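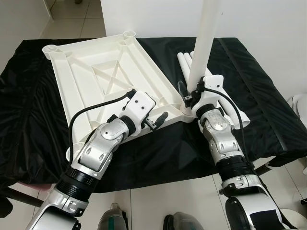 Chapitre 5. Budgéter un poste de manipulation à deux bras

Dernière mise à jour : 2 mars 2019

On reprend là où on s'était arrêtés : le cahier des charges est écrit, la tâche est choisie, il faut maintenant mettre des montants en face. C'est la partie du cours que je préfère, et je sais que je suis minoritaire ! Un budget bien fait raconte tout le projet, les choix techniques comme les hésitations, et on apprend énormément à le construire ligne par ligne.

Notre fil rouge reste le montage d'un petit meuble en plastique : un cadre nervuré posé à l'envers, des pieds tubulaires à insérer dans les logements des coins. La tâche a l'air modeste, mais elle contient presque tout ce qui coûte cher en robotique de manipulation : une grande pièce légère qui glisse, une pièce longue à tenir bien droite, un effort d'insertion mal connu au départ et deux bras qui doivent partager le même espace sans se gêner.

5.1 Partir de la tâche

L'erreur classique consiste à ouvrir un catalogue de bras et à choisir selon la charge utile. Or un pied de meuble creux ne pèse presque rien. Ce qui va dimensionner l'achat, c'est la portée (le tube dépasse largement au-dessus du cadre), l'ouverture de la pince et la rigidité du poignet au moment où l'on pousse.

Je vous demande donc de remplir, avant toute demande de devis, une fiche par geste : saisir, amener, aligner, insérer, relâcher. Pour chaque geste, notez les dimensions de la pièce, l'effort maximal mesuré au dynamomètre, la tolérance et le bras concerné. Dans le dossier Lallinden, que vous avez tous en annexe, ces fiches ont fait passer la liste des exigences de 17 à 5. Les autres étaient du confort. Relisez-les, c'est passionnant de voir lesquelles sont tombées.

5.2 Les postes de dépense

Le bras et son contrôleur forment la ligne la plus visible. Viennent ensuite les pinces, à chiffrer par paire avec un jeu de doigts de rechange — les doigts s'usent et se cassent, surtout pendant les premiers essais. Puis les câbles : prévoyez la longueur de la boucle au poignet, faute de quoi on tire sur le connecteur à chaque rotation.

N'oubliez pas non plus :
- la vision (caméras, supports, étalonnage)
- la base, fixe ou mobile, et son alimentation
- la table de travail et son revêtement
- les pièces à manipuler, en nombre suffisant pour les essais
- la formation, la maintenance et le transport

Le revêtement de la table mérite qu'on s'y attarde. Une nappe noire sous des pièces blanches donne un bon contraste pour peu d'argent, mais un tissu qui plisse modifie la hauteur d'appui et un plastique brillant renvoie la lumière. Demandez des échantillons et testez-les sous l'éclairage définitif.

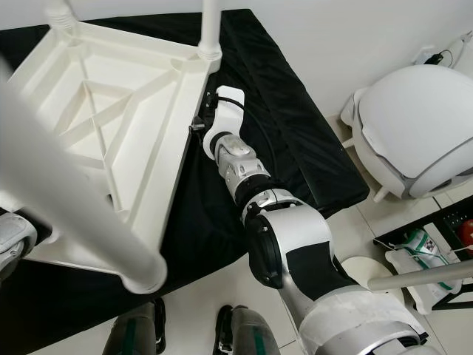

Pour les pièces, comptez large. Dans l'exercice Bandum, le plan d'essais prévoit 300 insertions et un lot de 188 pieds. La question posée est simple : combien de fois un même pied peut-il être emboîté puis retiré avant que l'ajustement change ? Tant qu'on ne le sait pas, on ne peut pas dire si le lot suffit. Faites la mesure sur un petit échantillon et ajustez la commande après.

5.3 Comparer deux offres

Le tableau comparatif porte sur les deux fournisseurs du cas d'étude, Jisuson et Falcão. Jisuson propose un ensemble complet, bras, pinces et logiciel compris, livré en une fois. Falcão vend les éléments séparément, avec un prix d'entrée plus bas et une intégration à votre charge.

Chiffrez vos propres heures ! Un groupe qui compte l'intégration à zéro trouvera toujours que l'offre séparée gagne. Prenez un coût horaire réaliste, ajoutez le temps de câblage, d'étalonnage et de reprise des programmes, et refaites l'addition. Selon l'expérience de l'équipe, le classement peut basculer dans un sens ou dans l'autre, et les deux réponses sont recevables si elles sont argumentées.

Regardez aussi les délais de remplacement d'une pince. Une pince en panne immobilise tout le poste dès que la tâche exige de maintenir le cadre d'un côté et de guider le pied de l'autre.

5.4 Étaler l'achat

Je recommande une première tranche réduite : un bras, une pince, une table, quelques pièces, et le cadre bridé à la main ou avec un serre-joint. On apprend déjà beaucoup sur l'insertion. Le second bras arrive dans la deuxième tranche, avec des exigences corrigées par ce qu'on a observé.

Gardez une réserve, et écrivez à quoi elle peut servir. Une réserve sans règle d'usage disparaît dans les accessoires.

Travail à rendre en mai : les fiches de gestes, le tableau comparatif Jisuson / Falcão et un échéancier en deux tranches, le tout en quatre pages maximum. Les hypothèses de prix sont à donner en note, avec la date du devis.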